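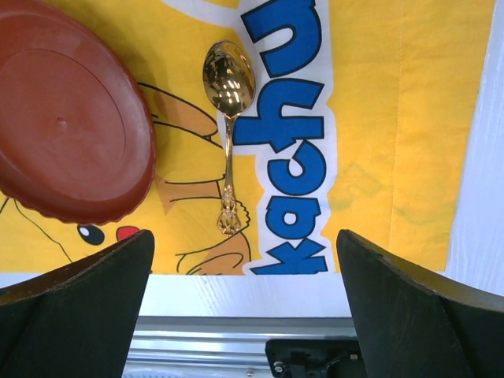
A lid and a gold-colored spoon on a yellow cloth with a Pikachu print

229 shares

The Collado is an Android smartphone which was designed and sold by the company Demitz. It was the second handset of the company, after the Tirari, and the first one to use the Gristonitz interface. It was sold in three versions, which differ in storage and in the material of the back cover. The phone is known mainly for its replaceable battery and for the long delay between its announcement and its arrival in shops.

Name

The company never gave an official explanation of the name. During development the device had only an internal number, and the name Collado was first seen in the settings menu of a test version of the software. The form "Demitz Collado" is printed on the box, while the phone itself carries only the word Demitz on the lower part of the back. Some sellers wrote the name as "Colado" in their lists, and this spelling can still be found on covers and screen protectors made by other companies.

Background

Demitz began as a repair business and later made spare parts for phones of other makers. Its first own handset, the Tirari, was a small and cheap device with a plastic body. Reviewers liked the speaker and the simple construction, but they criticized the weak camera and the slow charging. The Tirari received one large software update, and after that only small corrections.

Work on the successor started while the Tirari was still on sale. The head of design, Unai Campos, wanted to keep the removable back cover, and the engineers at first preferred a closed body with glass on both sides. Two different prototypes were built. The closed one was a little thinner and had wireless charging. The open one was chosen in the end, and wireless charging was removed from the plan.

Announcement and release

The Collado was announced on Thu 30 January at a small event in the company's own building. The phones shown to visitors were running unfinished software, and visitors were not allowed to try the camera. Demitz said at that time that sales would begin in spring.

In spring the company moved the date to summer. The reason given was a fault in the connector between the main board and the screen, which could become loose when the back cover was removed many times. The connector was changed and a small metal bracket was added above it. A first group of 100 phones was then given to owners of the Tirari who had registered for testing. Their reports led to several changes in the software, among them a new keyboard and a less sensitive side button.

General sales started in December, first on the website of the company and a few days later in shops. The white version was sold out before the others and did not return.

Design

The front of the Collado is flat, with a small round opening for the camera in the middle of the upper edge. The frame is made of aluminum and has a matte finish. The volume buttons are placed on the left side, and the power button, which is also the fingerprint reader, is on the right. The headphone jack is on the top edge. It was moved there from the bottom edge, where it was on the Tirari, to make space for a larger speaker.

The back cover is held by clips and can be opened with a fingernail at the lower left corner. Under it are the battery, the SIM tray and the memory card slot. The memory card can be changed while the phone is running, but the SIM card can't be reached until the battery is taken out. The basic version has a cover of plain plastic, the middle version has plastic with a soft coating, and the most expensive version has a cover of woven fiber. All three covers fit all versions of the phone, and they were also sold separately.

The soft coating was a source of complaints. After some months of use it became shiny near the corners, and on the gray version the change was easy to notice. Demitz replaced these covers free of charge during the warranty period.

Hardware

The phone has an OLED screen with a maximum brightness of 2000 nits, according to the maker. This value is reached only in strong sunlight and only on a part of the screen. The battery has a capacity of 3728 mAh, which was considered small for a phone of this size. A larger battery was promised at the announcement, together with a thicker back cover, but neither product was ever sold.

There are two cameras on the back, a main one and a wide one. The main camera has optical stabilization. The wide camera has fixed focus and takes weaker pictures in the evening. A telephoto camera was present in one of the early prototypes and was left out for reasons of price.

The Collado is protected against splashes but not against immersion. The manual advises the owner to check the rubber seal of the back cover each time the battery is changed.

Software

Gristonitz is the name of the interface that Demitz put on top of Android. It replaces the home screen, the settings menu and the notification area. Its most unusual feature is the "shelf", a narrow strip along the side of the screen where the user can place files, links and pieces of text and take them out later in another app. The shelf is emptied when the phone is restarted, unless an item was pinned.

The first version of Gristonitz had problems with memory. Apps in the background were closed too early, and music sometimes stopped when the camera was opened. An update corrected the greater part of this. Another update brought the interface to the Tirari, without the shelf. Demitz also published a tool for unlocking the bootloader, and unofficial systems for the Collado appeared soon after.

Reception

Reviews were mostly positive about the screen, the build quality and the ease of repair. The battery life was judged as average, and several reviewers recommended buying a second battery together with the phone. The camera was described as good in daylight. The long delay was mentioned in nearly all reviews, as competing phones with a newer processor were already on sale when the Collado arrived.

Opinions about Gristonitz were divided. The shelf was praised, but the notification area was found confusing, especially the decision to sort messages by app and not by time. A setting for sorting by time was added later.

Successor

Demitz has not announced a direct successor. In an interview Unai Campos said that the company was working on a smaller model with the same kind of battery, and he did not give a name or a date. Spare parts for the Collado, including screens and back covers, are still sold on the website of the company.

See also

Tirari
Gristonitz
Replaceable battery
List of Demitz products

4 comments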